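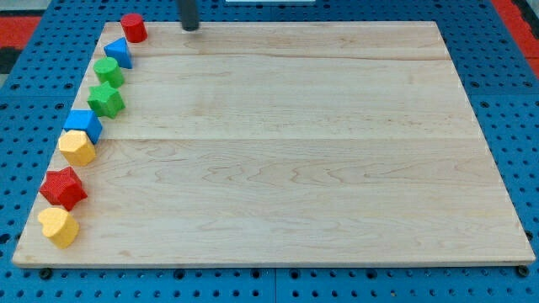
Blocks lined up along the left edge of the board, arm at the far side.

Tiromov block table - data card and notes

Tiromov is a small arm we are building in the shared workshop at Gritden. This folder holds the recordings from the block table and the few scripts needed to read them. Wanpen Mahawong made the arm and the wiring, I (Soudabeh Tabrizi) wrote the control code and this text. Please excuse my English and correct it if something is not clear.

What is inside

291 episodes, each in its own folder. In every folder you find the camera pictures, the joint positions and a short text file with the instruction. The instructions are simple sentences, for example "put all blocks in one row on the left" or "move the yellow heart to the middle". The complete set was recorded in March, mostly in the evening when the big saw is not running.

The table

The base is a blue plate with rows of holes, and on it lies a maple board. The blocks come from a children's toy and are red, blue, green and yellow. Be careful with the names: there is a red star and a green star, and also a red cylinder and a green cylinder, so an instruction must always say the colour. The hexagon and the heart are both yellow. In the text files we write "triangle" for the triangular prism, which is shorter to type.

How to read the files

Start with read_episode.py and give it the folder name. Joint angles are in degrees, not in radians. Time is in seconds from the start of the episode. If the script stops with an empty list, check first that you have unpacked the second archive too.

Known problems

- In version 2 the clock of the camera is roughly 40 milliseconds behind the clock of the arm. The script corrects this, but only if you do not rename the folders.
- Nuria Cabello found episodes where the instruction says "left" from the side of the arm and not from the side of the camera. We repaired those we could find.
- There is no force measurement. Wanpen wants to add it to the next arm.

Questions and corrections go to the Tiromov shelf at Gritden, or write to me directly.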